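# Folding cloth with the Skivlow hand grippers

The Skivlow kit comes as a pair of hand-held grippers, and I've been having a great time with it! If you want to record cloth handling for a robot arm, start with a soft, padded table and one plain garment.

1. Pair both grippers in the Federo app.
2. Close each one fully, then press Zero.
3. Pinch the cloth near an edge and lift slowly.

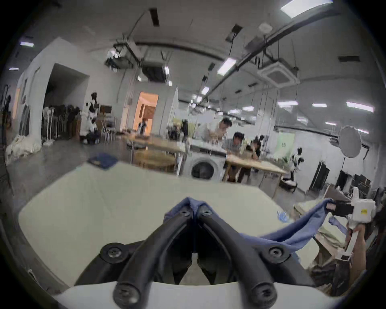

Slack matters more than speed with this kit. Pull the cloth tight and the fingers can lose it, so keep a loose swoop between the two grippers, like the one in the blue cloth, and move both hands together. Then lower the far side first.

For sleeves and hems, grab a real bunch of fabric. Thin pinches slip on me all the time (the Matum finger pads help, and they swap out in 2 minutes). 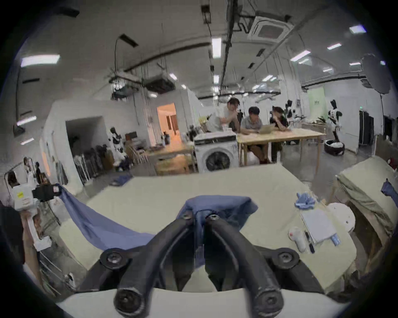
Save each fold as its own clip. I have 1,078 so far, and Troels Hallgrímsson's Briem script sorts them beautifully. Try 200 before you train anything.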